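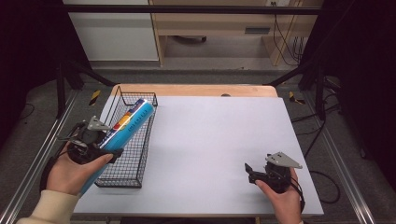
Can going into the wire basket, left gripper. Right one idle.

skatance_eilif
Second month on the hand-held pair. Frame is up, cables still need tidying. The left one holds a full-size can at a slant without me squeezing hard. What I can't settle is the opening. I've set it to 50 mm in the drawings and I think it wants more.

pritomholm27
I'd leave it. Every extra bit of opening costs you grip at the tips. What are you picking up that's wider than a can?

skatance_eilif
Mugs, mostly. Also a tea tin.

dellden
Disagree with pritomholm27. Go wider and put rubber on the fingers. I did mine in August and the grip was fine with 2 mm sheet.

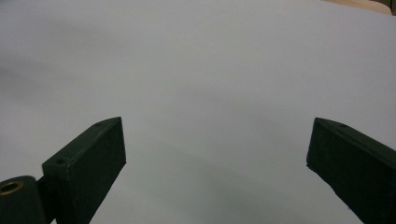
The other thing is the pivots. I drilled mine a touch oversize and had play at the tips within a week, so check yours before you change the length of anything.

pritomholm27
Rubber wears, though. I've replaced mine seven times. A stronger spring is less bother.

dellden
Seven times sounds like the wrong glue — what are you using?

pritomholm27
Contact adhesive from the market.

skatance_eilif
I'll print one longer pair and try it on the left only, so I can compare. Will measure the play first. Does anyone have a source for short cable ties in black?

Eilif Fjeld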